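3月
文:Flomier 新闻组

Flomier 推出 Goltetti 桌面收纳木盒,为家中的小包物品安排固定位置

家居用品公司 Flomier 今天宣布,Goltetti 系列增加一款新的长方形木盒。这款木盒内部有分格,主要为茶包和其他扁平的小包而设计。顾客可以把它放在餐桌、厨房台面或者茶水角,小包竖立在里面,需要的时候用手指翻一翻,就能找到想喝的口味。

很多家庭都有一个这样的抽屉:里面是打开过的纸盒,每个纸盒只剩下几包茶。纸盒占的空间很大,包装上的字也常常被别的东西挡住。Flomier 在开发木盒以前,请 300 个家庭填写了一份关于茶和零食的问卷。其中很多人回答,他们会重复购买家里已经有的茶,原因是他们看不见旧的那一盒。有一位参加者写道,她每年搬动一次抽屉里的东西,每次都能找到已经过期的洋甘菊。

这份问卷还问到了房间。大部分参加者住在不太大的公寓里,厨房和客厅是同一个空间,地板从门口一直铺到餐桌下面。

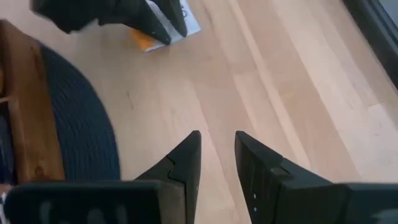 他们希望放在桌上的收纳用品不要太高,颜色也要和家里的木头比较接近。所以设计小组决定做一个低的盒子。盒子的边只挡住小包的下半部分,品名留在上面,坐着的人也能读到。设计小组试做了 23 个不同的样品,改变的主要是分格的宽度和前板的高度。太宽的格子会使小包向前倒下,太窄的格子放进去容易,拿出来却要用两只手。最后的版本让一般尺寸的茶包可以轻松地站立,格子里放得不满时也能靠住。

木盒可以单独使用,也可以和圆形餐垫一起使用。餐垫给木盒划出一块地方,吃饭以前把两样东西一起移开,桌子就空出来了。对于喜欢把茶包先倒在桌上再分类的人,餐垫也是一个方便的工作面。Flomier 建议先按颜色把小包分开,再放进格子,这样比一包一包地读名字快一些。 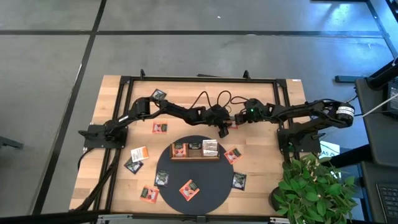 Warport,3月

新木盒从本月开始在 Warport 的 Holzer 家居店展示。店里准备了一张整理桌,橙色的、深绿色的和白色的小包可以一起放在桌上,顾客可以自己试一试哪一种排列更适合自己的习惯。有的人把同一种口味放在同一格,有的人按早上和晚上来分。两种方法店员都会介绍,他们也会回答关于木头保养的问题。

Holzer 家居店每个星期六上午还会举行一个小型的整理课。课程一共有七个练习,内容包括怎样检查保质期、怎样处理破损的包装,以及怎样把大袋的零食和小包的茶分开存放。大袋不适合放进木盒,课程建议把它平放在旁边,吃完以后再补充。参加课程不需要付费,但是请提前在店里登记。座位有限,儿童需要和成人一起参加。

Flomier 的产品部表示:“我们不想让顾客为了整齐而买很多容器。一个盒子,放每天会用到的东西,已经够了。其余的茶可以留在柜子里,等盒子里有了空位再拿出来。” 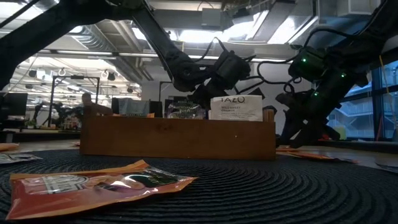

餐垫上的大袋零食与后面的木盒;盒内右端为 TAZO“WILD SWEET ORANGE”茶包。

关于使用和保养,Flomier 提供以下说明。请用干的软布擦拭木盒,不要把它泡在水里,也不要放进洗碗机。如果茶叶的碎末留在格子的角落,可以用小刷子清理。木盒不是密封的容器,没有独立包装的散茶应该继续保存在罐子里。香味很强的茶,最好和其他的茶隔开一格。

Goltetti 木盒将在下个月进入更多的商店。到夏天,销售这个系列的商店预计会达到将近 533 家。圆形餐垫单独出售,不包括在木盒的包装里。已经拥有旧款 Goltetti 木盒的顾客,可以在 Holzer 家居店单独购买新的分隔片,但是购买以前请量一下盒子内部的宽度,早期的一部分旧款比现在的窄。

关于 Flomier

Flomier 是一家设计和销售小型木制家居用品的公司,产品包括托盘、收纳盒、调味料架和餐垫。公司的设计工作室在 Warport。

媒体如果需要产品样品或者价格表,请和 Flomier 新闻组联系。样品请在使用以后寄回。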